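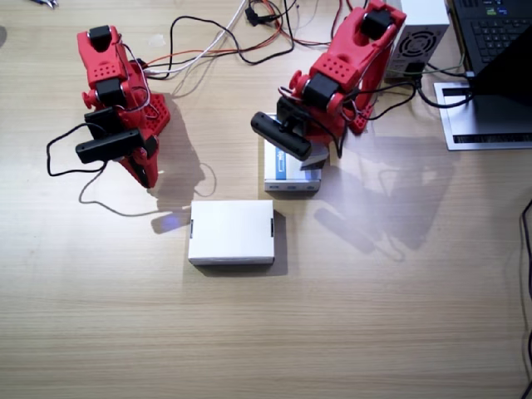
Working Rules for Small Robot Arms
August 2023

Vasora issued its revised bench rules for small robot arms this summer. The safety lead responsible for the text met with us to discuss what has changed and what operators will be expected to record.

The former rules, adopted from Higuchi, were written for fenced machines. "They told people to stay outside the cell," the safety lead said. "On a tabletop there is no cell. We had to say where hands may be, and when."

Under the revision, two arms that can reach the same object are treated as one machine. A single stop control must cut power to both. Speed is limited to 100 millimeters per second while a person is within reach, and the limit must be set in the controller before the motors are switched on.

Asked whether printed parts received separate treatment, the safety lead said that they did. "A printed link is inspected every 8 hours of running time. If there is a crack, it is replaced. We do not permit glue."

Cables drew the most comment during review. Stitotex asked that all of them be clamped, and the final text requires this only for those that cross the shared work area.

Logs are to be kept for up to 2000 hours of operation. Rakeo will begin using the rules at its own benches in September, and written comments will be accepted until then.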